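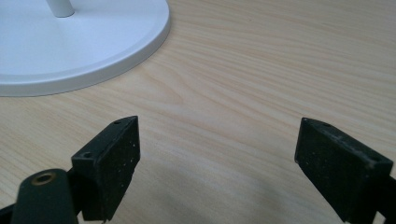 Skonton Childrenswear: fleece program, progress report to Pranari
Prepared by Wouter Dekker, product development
Reporting period ending 15th August

1. Status

Fit and fabric work on the toddler fleece group is complete. Grading is complete for the crew neck and the jogger. The zip hoodie is behind plan by one sample round. Spending is within the approved amount and no change to the grant total is requested.

2. Fabric

The brushed-back fleece from the Nakamura mill was accepted after a second lab dip. The first dip in moss read too yellow under store lighting. Shrinkage in length was over our limit on the first roll, so the mill added a compacting pass before cutting. Rolls received after that change have met the limit in both directions. The rib for cuffs and hems comes from the same mill and is dyed in the same lot as the body fabric. This removes the shade mismatch noted in the last report.

3. Fit and grading

The crew neck was fitted on size 4 and graded up and down from there. Parents at the Skikville wear trial asked for an easier neck opening. We lowered the front neck slightly and changed the neck rib to a softer yarn with more stretch. Body width was left alone. Sleeve length on size 6 was shortened after the cuffs covered the hands of most wearers.

The jogger has a covered elastic waist with no drawcord. Rise was increased at the back to allow for diapers in the smaller sizes. The knee panel was dropped because the extra seam rubbed during crawling.

4. Wear trial

Skikville families received 50 garments and were asked to wash them as they would any other clothes. Return forms are still coming in. Comments so far concern pilling under the arm and lint on the darker colors after tumble drying. Two seam failures were reported, both at the hoodie pocket corner. Bar tacks have been added there and the pattern sheet updated.

5. Open items

Hoodie zipper: the chin guard catches in the slider. Volkan Dönmez is testing a wider guard and a shorter zipper. Either change needs a new sample.

Care label: the wording is final, but the printed label curls after washing. A woven label is being quoted.

Packaging: no work done this period.

6. Next period

Approve the hoodie sample, close the wear trial, and release the size set to the factory. Bulk cutting of the crew neck can start before the hoodie is approved if Pranari agrees to split the order. We need a decision on this before the factory books its cutting tables.

Attachments: measurement chart, lab dip record, budget sheet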